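### 4.2 Simulated rehearsal before the workshop build

The two-arm platform was assembled in a shared workshop, where bench time was limited to Sunday. Control code was therefore rehearsed in a rendered living room (Figure 3) before each session. The task places small colored objects on a round table covered with a cloth, within reach of the left arm. The right arm holds its gripper upright and takes no part. 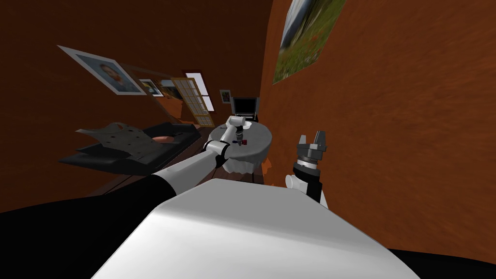
**Figure 3.** Rendered view from the robot, left gripper over the table.

Cloth contact was modeled as a rigid surface with a 2 mm offset. We ran 796 trials across 16 starting poses. Wrist gains were tuned by Guerra and copied unchanged to the Gulel controller. On the physical build, 6 poses required a slower approach, which we attribute to play in the elbow joint (Section 5.1).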